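May 2023
Flandstead bench - cotton jersey wash trial, notes after wash 18

Purpose: find out whether the Gredora low-temperature powder greys light cotton faster than the liquid we used in January. Siriporn Phetsri ran the first half, I took over from wash 10.

Setup
Swatches cut from one bolt of undyed single jersey, 200 g/m2, pre-shrunk. Half stitched to ballast cloths, half loose in mesh bags. Water from the Flumholm main, not softened. Drum load kept constant by swapping ballast, never by adding swatches. Line dried indoors, out of the sun. No tumble drying at any point.

Observations
Loose swatches curl at the cut edge from wash 3 onward and trap powder in the roll. The stitched ones stay flat. Any reading taken within a finger width of a curled edge is suspect, so I have been reading the center only and striking the edge values from Siriporn's early pages (she agreed, initials in the margin).

Greying is visible by eye on the powder set when laid next to the unwashed control. On the liquid set I can't separate it from the control without the reflectance meter. Meter drifts if left on through lunch. Re-zero on the white tile before every row.

Pilling is the same on both sets. Expected, the drum does that, the detergent doesn't.

Print adhesion came up as a side question. The Acuña ink samples are thin black line work, and thin lines fail differently from solid blocks: the solid blocks crack across the stretch direction, the lines lose their edges first and then break at the crossings. Long loops with no crossing hold up best. Swatch 7 has lost most of its fine strokes, swatch 9 is intact. Same ink, same cure time on paper. I don't trust the cure log for swatch 7 - the press temperature is entered in a different pen and the time column is blank.

Problems
1. Dosing scoop is not repeatable. Five level scoops on the balance gave a spread too wide to ignore. Weigh every dose from now on.
2. Labels written in laundry marker bleed on the powder set. Switch to stitched thread codes, red for powder, blue for liquid.
3. Mesh bag zipper caught swatch 4 and pulled a ladder in it. Dropped from the set, not replaced.
4. Garment-scale check still open. Swatches tell us nothing about collar, shoulder seams or chest print in wear. Light gray short-sleeved T-shirt with a thin black handwritten-style print across the chest is the type to use, since both greying and line loss should show on it.

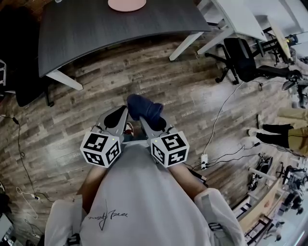 5. Reflectance file for washes 11 and 12 saved under the same name. Wash 11 is gone. Leave the gap in the plot, do not interpolate.

To do
Recalibrate meter against the second tile.
Ask Acuña for the cure sheet on swatch 7, and for two uncured offcuts.
Cut four more control pieces from the inside of the bolt - the outer layers have yellowed at the fold.
Siriporn to check hardness of the Flumholm water again before wash 19. Strips are in the left drawer, the open tube is expired.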